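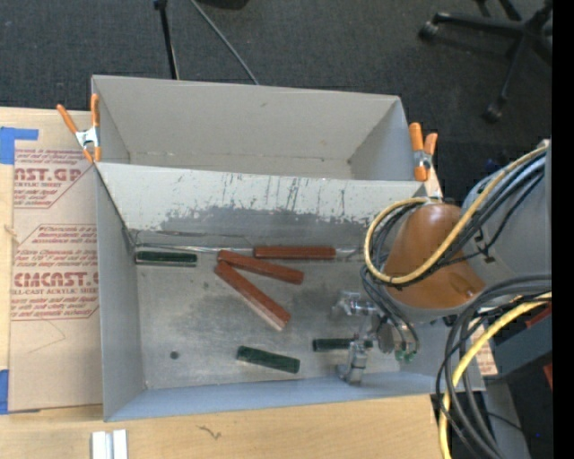 What I wanted to find out

My project is on how paint wears off things people use every day. I picked benches and railings at Koveo Park, mostly because I walk through it on my way to class - easy fieldwork!

How I did it

I checked 16 railings in August and gave each one a wear score from 0 to 4. Then I rubbed test strips painted with Silik primer 99 times with a damp sponge (my arm hurt).

What I found

Railings by the steps were the worst, way worse than the ones near the pond. The primed strips held up better than the bare ones, but I only had 30 strips, so I'd want more next time.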